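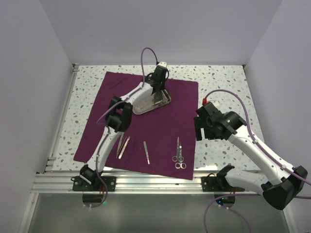 Goltby tortilla press, 4 months in

Bought this in July after my old aluminum one snapped at the handle. Wanted cast iron. This is cast iron. Heavy as heck, don't drop it on a foot.

Good stuff first. Presses even, all the way to the edge, no fat side like the last one. Masa comes off clean if you use a cut-up freezer bag - parchment wrinkles, skip it. I can do 30 corn tortillas before the comal is even keeping up. Made 40 for a birthday and my arm was fine.

Not so good. The hinge pin works itself loose, I have to tap it back in every couple weeks. Also it came "pre-seasoned" and rusted the first time I washed it. Scrubbed it, oiled it, two rounds in the oven, ok since then. Instructions were useless, one page, mostly about returns.

Flour tortillas - forget it. They spring right back. Get a rolling pin for thoses.

Size is the taco size, fine for enchiladas too, a little small if you like to stuff them. My sister has the Pirkham, wider plates, but it cost her $18 more and the handle wobbles alot.

Would buy again. 4 stars, lost one for the pin.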